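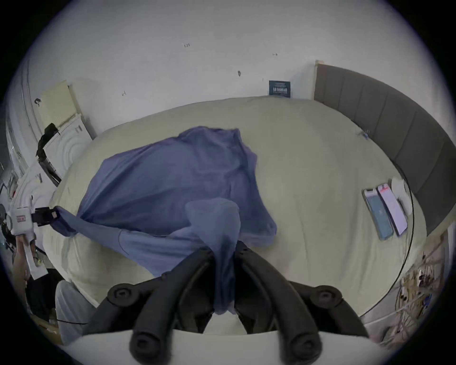
Kunby 핸드헬드 그리퍼 2주 사용기 (침구 데이터 수집용)

일단 결론부터. 살 만함. 단 천 다루는 태스크 할 사람만. 딱딱한 물건 집기만 할 거면 더 싼 거 많음.

우리 쪽은 양손 천 조작 모방학습 하는 중이고, 주제는 침대 시트 펴기. 원격조종으로 모으다가 속도가 너무 안 나와서 손에 쥐는 타입으로 갈아탐. Kunby 두 개 한 세트. 비교 대상은 전에 쓰던 Horka. 급하게 쓰는 글이라 순서 엉망인 점 양해.

무게
한 시간까지는 괜찮음. 그 뒤로 손목 옴. 특히 왼손. Horka보다는 확실히 덜한데 그래도 옴. 15분 찍고 쉬는 걸로 정착했음. 쉬는 시간 아까워서 처음에 무리했다가 다음날 데이터 품질 다 망가짐. 손 떨린 게 궤적에 그대로 들어감.

손가락
이게 제일 맘에 듬. 휘어진 손가락 두 개가 시트 주름을 꼬집듯이 잡는데, 얇은 천도 끝에서 잘 안 빠짐. Horka는 평평한 패드라 한 겹만 잡으려고 하면 밑에 깔린 이불까지 같이 물고 올라왔음. Kunby는 그게 훨씬 적다. 대신 모서리 잡기는 연습 필요. 처음 해보는 사람은 첫날 에피소드 거의 버린다고 생각하는 게 맘 편함.

싱크
좌우 타임스탬프 맞추는 게 설명서보다 귀찮음. 세션 시작할 때마다 두 손가락 탁탁 닫는 동작 넣고 그걸로 후처리에서 맞춤. 펌웨어 업데이트 하면 된다는데 해봐도 똑같았음. 별점 깎은 이유 중 하나.

캘리브레이션
그리퍼 열림 폭 보정은 쉬움. 카메라 쪽 보정은 한 번 틀어지면 처음부터 다시. 가방에 넣고 옮긴 다음엔 무조건 확인할 것. 우린 안 하고 반나절치 날림.

그래서 학습은 되냐
됨. 이게 제일 궁금할 테니 따로 적음. 정책 모델은 Ramalho 공개 코드 거의 그대로 쓰고 관측 입력만 손목 시점 둘로 바꿈. 시트 종류 8개로 모았고, 평가는 학습에 없던 시트로만 했음. 성공 기준은 윗변 양쪽 모서리가 제자리에 오고 큰 접힘이 안 남는 것. Kunby 데이터로 학습한 쪽 성공률 78퍼센트. Horka 데이터는 같은 에피소드 수로 절반을 못 넘겼다. 다만 공정한 비교냐 하면 애매. Horka 때는 우리가 수집 자체에 서툴렀고, 작업자도 달랐음. 장비 덕인지 사람 덕인지 못 가른다. 다시 모을 시간은 없고..

실패 패턴은 거의 두 가지임
- 한쪽 팔이 모서리 잡은 상태에서 다른 팔이 너무 일찍 당김. 시트가 꼬인 채로 펴짐. 꼬인 상태에서 시작하는 시연을 더 넣으니까 좀 나아졌음
- 시트랑 이불 색이 비슷할 때 엉뚱한 데를 잡음. 진한 색 시트는 문제 없는데 흰 시트에 흰 이불이면 사람이 봐도 헷갈림. 이건 장비 탓 아님

의외였던 건 데이터 양보다 시작 상태 다양성이 더 중요했다는 거. 매번 비슷하게 뭉쳐놓고 시작한 세트는 많이 넣어도 점수가 안 올랐음. 막 던져놓고 시작한 세트가 훨씬 적은데도 효과 좋았다. 수집할 사람은 리셋을 대충, 진짜 대충 하길 권함. 예쁘게 정리해 놓고 시작하지 말것.

소프트웨어
Edent 뷰어랑 연동되는 건 편함. 찍고 바로 돌려보면서 버릴 거 버림. 근데 긴 에피소드 열면 멈춤. 내보내기 포맷도 하나뿐이라 변환 스크립트 따로 짜야 했음. 어렵진 않은데 이 가격이면 기본으로 좀 해주지.

내구성
2주로는 뭐라 못 함. 관절 쪽 노브가 한 번 헐거워져서 조였고 그 뒤로 이상 없음. 손가락 교체품은 아직 안 써봄. 배송은 빨랐다.

장점
얇은 천 잘 잡음
원격조종보다 수집 속도 비교가 안 되게 빠름
손가락 교체 쉬움 (설명서상)

단점
좌우 싱크
오래 들면 손목
케이블이 은근히 걸리적거림. 시트 밑으로 들어가면 짜증
뷰어 멈춤

추천 대상: 천, 침구, 빨래 쪽 연구실. 양손 필요한 데. 한 손 작업만 하면 한 개짜리 사면 되는데 단품은 가격 메리트가 별로임.

별점은 5점에 4점. 싱크 고쳐지면 반 개 더 줌. 베개 커버 씌우기도 시작했는데 그건 아직 성공률 말할 단계가 아니라서 결과 나오면 밑에 추가하겠음.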